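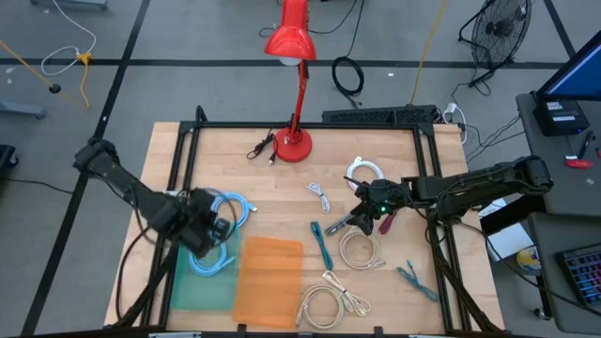

Ntombi Van der Merwe had been hired to teach, and by September she was fairly sure she was only sorting. Drododik paid her to move the leader arms by hand while the black arms across the table copied her, one demonstration after another, and each one went into a folder with her initials on it. Blue cables went on the green mat. The orange mat was still bare, and Bahman Babaei wanted to know why.

"Because you haven't told me what goes on it," she said.

"Beige. It's in the protocol."

"The protocol says light."

He went off to read the protocol. She kept her hands where they were, the left one hovering over the blue coils, the right one down by the gray bundle.

"How many is that today?" Špela Stan called from the next station.

"Eighty-eight."

"They want 90."

"They want 90 good ones. I dropped the maroon one twice and I sneezed in the middle of another."

"Maybe it'll learn to sneeze."

Ntombi didn't laugh. She had seen the Norkix demo, the one with the music, where an arm tidied a drawer in a single smooth take. Iestyn Wogan had worked there. He said it took them 7 weeks and the drawer was screwed to the table. He also said the investors cried.

Bahman came back. "Light means beige."

"And white?"

He looked at the white coil for a long time. "White is also light," he said.

"So the last eight I did are wrong."

"They're not wrong. They're diverse."

She had a cousin who asked at every family lunch whether the robots were coming for her job. Ntombi used to explain. Now she said yes, any day, and passed the rice. What the arms had picked up from her so far, as far as she could tell, was how to hesitate — they did it beautifully, a little stop above each cable, exactly where she always stopped to wonder what Bahman meant.

"Go again," he said. "From the blue."

She closed her left hand.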